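用泡沫骰子在家练习中文数字：我的方法

作者：Kaisu Rautiainen

我是芬兰人，学中文已经第三年了。我的中文还不完美，如果有句子写得奇怪，请原谅。去年九月，我开始在 Javatel 语言角带一个初级小组，发现大家会背“一二三”，可是听到“一百零四”就要想很久。后来我用骰子设计了一个练习，现在把做法写下来。

需要准备的东西

两个骰子，最好一大一小，颜色不同。泡沫的比较好，掉在地上声音小，邻居不会生气。还要一张纸、一支笔，和一个可以计时的手机。两个人到四个人一起练最合适，一个人也可以。

第一步：只说一个数字

先用一个骰子。扔了以后，马上大声说出点数，不要在心里先翻译。每个人扔十次，然后换下一个人。如果说错了，再说一遍正确的，继续扔。这一步看起来很简单，但是请不要跳过，特别是“四”和“十”的发音，我自己练了很长时间。

第二步：两位数

大骰子表示十位，小骰子表示个位。比如大的是二，小的是六，就说“二十六”，并且写下汉字。开始以前一定要说好哪个是十位，不然会吵架。我们小组的 Tiina 常常把两个读反，后来她在纸上画了一个大圆和一个小圆提醒自己，就好多了。 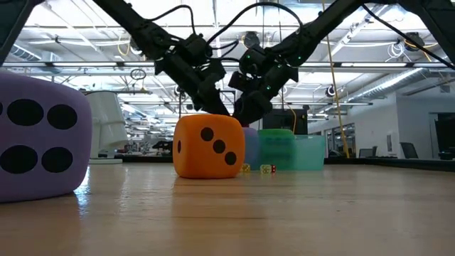

紫色的大骰子和橙色的小骰子

十位是一的时候，要说“十四”，不说“一十四”。可是在114里面，我们说“一百一十四”。这个区别课本里只有一行，学生却经常忘记。

第三步：加上量词

准备六张小卡片，写上“本、张、只、条、杯、件”，并且给每张编号。先扔两个骰子得到数字，再扔一次小骰子选量词，然后说一个完整的短语，例如“二十六本书”“十四杯茶”。请注意，如果只有一个骰子，点数是二，要说“两本书”，不是“二本书”。

第四步：买东西

一个人做老板，一个人做客人。老板扔骰子，得到价格，客人必须讲价：

“这件衣服多少钱？”
“三百块。”
“太贵了，一百块可以吗？”

把小骰子的点数乘以一百，就是开始的价格，所以点数是三就是300块，点数是一就只有100块，客人当然很高兴。Noémi 讲价非常厉害，每次都要求送一双袜子。

练习的时间

每次14分钟左右就够了。我试过练一个小时，最后大家都只想喝咖啡。一个星期练三次，比一次练很久更有效果。

常见的问题

数字里有零怎么办？骰子上没有零，可以规定六就是零。这样可以练习“一百零三”这样的数，需要扔三次。

孩子可以一起玩吗？可以，不过第四步对小孩子有一点难，先做前两步吧。

下次我想写怎么用同样的骰子练习日期和钟点。如果你有别的玩法，欢迎在下面留言。

更新：24/01/2024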